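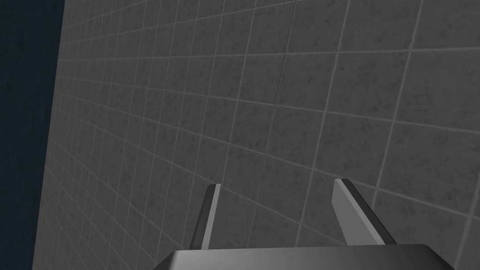 Trolley in the simulator, gripper open, facing the tiled wall.

Grallora Robotics Club - Minutes, Sep 10, 2023
Room 704, after school

I'm taking notes again this term, so you get them my way. If I got something wrong, shout in the club channel and I'll fix it before the next meeting.

1. Last meeting's minutes

Approved with one change. I had written that the Fundico entry form was in, and it was only filled out. It has been sent now, and we have the confirmation email in the shared folder.

2. Simulator

This took up most of the hour, and I'm not sorry, because it was fun! We had Trolley up on the big screen with the new wrist view running, and everybody crowded in to look. The gray tiles load fine now, speckles and all, and the grout lines come through clear up close. They bunch up a lot toward the far side of the wall when we look at it from a steep angle, and the vision people want to try line finding on exactly that kind of view before we get anywhere near the task itself.

There's also a thin dark line running down through a few tiles near the upper middle. One half of the room thinks it's part of the texture and the other half thinks two wall pieces don't meet properly. We went back and forth on it for way too long (I was on team texture). The modeling group will open up the wall file and check. Until then please don't use that patch for testing, or we'll be chasing a crack instead of a grout line.

Someone asked if we could put something other than dark blue nothing past the edge of the wall. We could, but it's low on the list. The edge is easy to find the way it is and the vision people like it that way. Left alone for now.

3. Gripper

We agreed to keep the two straight fingers for the first round. There was a pitch for curved ones, with a pretty nice sketch, and we're going to hang on to that for the spring. The task at Fundico is to pick a sample block off a stand and touch it to a marked tile, and straight fingers should be okay for a block.

What we still need to settle is how wide the fingers open by default. The arm group wants them all the way out at the start of every run. The code group would like a narrower start so closing takes less time. We'll do 100 runs each way in the simulator and compare, same stand, same block, same start position - no sneaky improvements halfway through, please.

4. Numbers from the first batch

The old controller made 53 good touches out of 100. People looked a little gloomy when that went up on the board, but I'd like it in writing that our number in May was 3. Most of the misses came in at a slant, with one corner of the block hitting first and the arm stopping there. The code group is going to slow down the last bit of the approach and see what that does.

5. Monti

Monti, our real arm, still has the loose cable at the elbow. Nobody runs it until that's fixed, and that includes "just to show my brother." The replacement cable is ordered. When it comes in, the arm group will fit it and do the joint checks before we load any simulator code on it.

6. Money and snacks

Dues are coming in slowly. If you haven't paid, the envelope is in the top drawer. We voted to buy a second power strip for the laptop table and voted down the bean bag, which I will bring up again.

7. To do before next time

Modeling group: look into the dark line on the wall, post what you find.
Arm group: write up the wide start, fit Monti's cable when it arrives.
Code group: slower approach, narrow start, and push your changes to the shared branch this time.
Vision group: line finding on the steep view.
Me: these notes, and a reply to Fundico on team size.

We ran over a little and shut the laptops down in a hurry. Next meeting is same room, same time. Bring your charger.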